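Storm season kit thread -- what actually earned its place in your bin?

Coastal Weather & Preparedness Board > Household Readiness

vivek_negi
Hi all! Longtime reader, first time starting a thread. We moved to the low side of Andura last fall and I've been putting together our first real storm bin. I'm having way more fun with it than I expected (my spreadsheet has tabs now). The county handout covers water, food, flashlights and papers, but it's one page, and I'd love to hear from people who have sat through a few of these. What did you reach for over and over? What stayed at the bottom of the bin the whole time?

Two adults, one kid, one elderly cat. House is on piers, road floods before we do.

nithin_r
Welcome! Road floods before the house is the exact situation we had at Hunow, so let me jump in. We were stuck for 4 days after the big one. The water never came inside, but nothing got in or out either, so plan for a long boring wait.

Most used thing by a mile was a plain battery radio. Second was a big pot with a lid. Third was a deck of cards, and I am completely serious about the cards.

Bottom of the bin: the hand crank flashlight. You crank for ages and get a sad yellow glow. I gave mine to my nephew, who loves it.

Welington F.
Going to disagree with Nithin on the crank light. Mine has been great! Ten minutes of cranking while the kids told stories and we had light through dinner. There are bad ones out there for sure, but I wouldn't toss the whole idea. Batteries go dead in the drawer and you find out at the worst time.

What I would skip is the giant first aid kit. We bought a 200 piece one and it was nearly all tiny bandages. Now I pack my own: gauze, tape, tweezers, blister pads, allergy pills, and whatever each person takes daily. Takes up half the space.

nithin_r
Fair enough, maybe I had a lemon. I still say a headlamp and spare batteries beats it. You can cook with both hands, fix things with both hands, carry a cat with both hands.

vivek_negi
Carrying the cat takes at least three hands, but noted!!

Cúc Vương
Hello Vivek! I live up the hill from the Araújo bridge and we take in family whenever the river comes up, so my view is a little different. People arrive at my door with plenty of canned food and no dry socks. Please pack socks! Pack twice what you think, in a zip bag with the air squeezed out. And a towel for each person.

The other thing is to write phone numbers on paper. My sister-in-law had everybody's number in her phone and the phone was dead by the first evening. She knew exactly one number by heart and it was a pizza place.

Also I'd love to know what people do for water. We fill the tub, but we have a very slow drain leak, and by morning it's gone down a lot.

Natanael Honorato
Cúc, get one of those flat rubber drain covers and put it over the regular stopper. Works beautifully on ours and costs next to nothing. I wouldn't drink from the tub either way, that's flushing and washing water in our house. Drinking water is in jugs, filled and capped before the wind starts.

Vivek, since you like spreadsheets, you'll enjoy this part. Every April I empty the entire bin on the kitchen table and check it. The kids eat the old granola bars, I replace them, and the date goes on a strip of tape on the lid. It has become a little holiday around here. My youngest asks for "bin day."

Where I part ways with a lot of people on this board is the go bag. I see folks building bags they can't lift. If we have to leave, we leave early, by car, on the high road, and the bag is one small backpack each. Put it on and walk around the block before you decide it's finished.

Welington F.
Strong yes to walking around the block. I'd go further and do the stairs.

But on leaving early, not everybody can, Natanael. My mother worked nights at the clinic through the last two, and she couldn't go until her relief came. So I do keep a heavier bag for the house and I don't feel silly about it.

Natanael Honorato
You're right, and I said that too broadly. Leave early if you're able. For someone who has to stay put, a heavier bag makes total sense, and your mother has my respect.

vivek_negi
This is so helpful, thank you all! Updated list so far: radio, headlamps, big pot, cards, socks (double), towels, paper phone list, drain cover, home-packed first aid, jugs. And I'm stealing bin day, my son is going to lose his mind over it.

One question. How are people dealing with the stuff in the yard? We have planters, a grill, and a trampoline the last owners left behind.

nithin_r
Trampoline comes down. Not tied down, DOWN. Ours from two doors over spent the last storm on top of somebody's carport. Grill goes in the garage with the tank shut off and left outside, upright and strapped. Planters I lay on their sides against the house, on the side away from the wind.

Cúc Vương
We put the small planters in the shower. It looks like a jungle and I love it.

Welington F.
For the trampoline, take the mat and springs off first, the frame is easier after that. Bag the springs and label the bag. I have a coffee can of mystery springs from skipping that step.

Eltar Hardware has the heavy straps in by Tuesday, if anyone near me needs them. I bought 5 last year and used every one on the shed.

Cúc Vương
This thread has been so cheerful. Carry on with the straps!

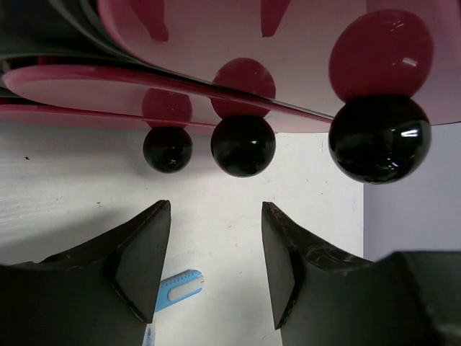
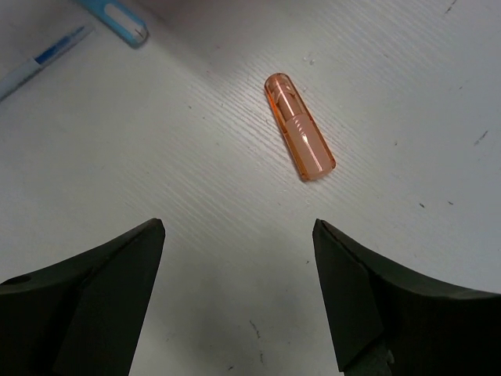
Shiny pink and black in the first, little see-through orange tube in the second.

vivek_negi
Love it. OK, off to measure the shower for planters -- will report back after our first bin day!

Natanael Honorato
Please do, and tell us what the cat thinks of the carrier. Leave it open in the living room for a week or so with a blanket in it. Ours naps in there now, which made the last evacuation so much easier on everyone.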